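Dukico is a software package for planning and controlling the motion of two-arm robots. It was started at Prendham by Povilas Vaher, and Sławomir Szczepańska later wrote most of the planner. Each arm has its own queue of moves – the planner checks one against the other before either is sent. New versions are run in simulation first.

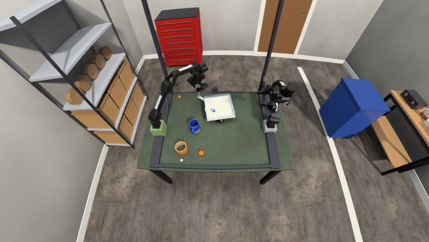
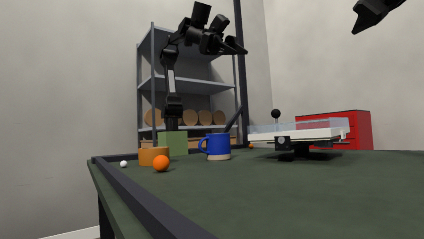
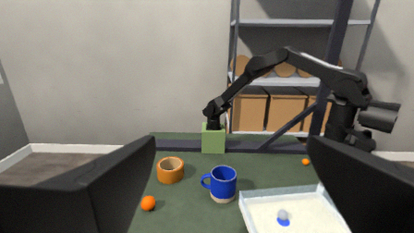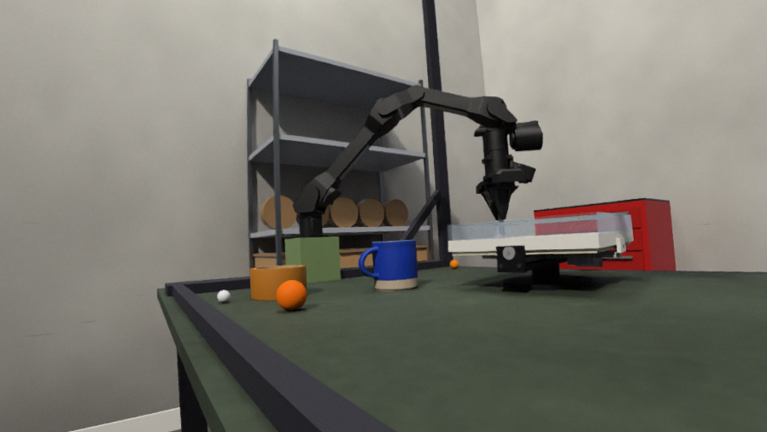 Simulated table with a blue mug and orange balls, in four views

The standard test set, Ploslow, has 751 tasks, of which 139 need both arms. A run stops after 20 failed plans in a row.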